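February, 19:45

Day 4 of the Lekau trial. Tamer Hattar from Grundon sent new grasp settings overnight, and loading them took 25 minutes, most of it restarts. The manual still lists the old menu names.

Ran 40 door cycles in simulation before lunch. No faults logged, but the planner slows down whenever both arms move together. Hanan Smadi thinks it is the collision check. I think it is the license tier - the basic plan limits planning threads, and the quote from Masri does not mention this.

Cabinet work on the carpet in the afternoon, both doors open, hands held apart at the start pose. 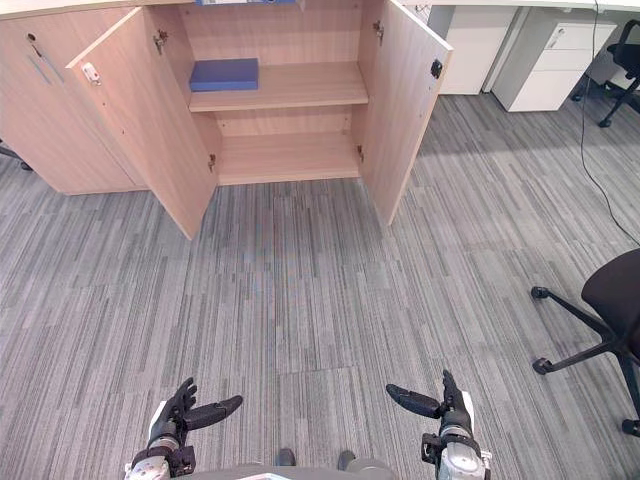 Asked Tamer for the price of the higher tier and for the wrist service interval in writing. Stotel quoted both up front. Battery on charge. Tomorrow: shelf reach at low speed, then the box.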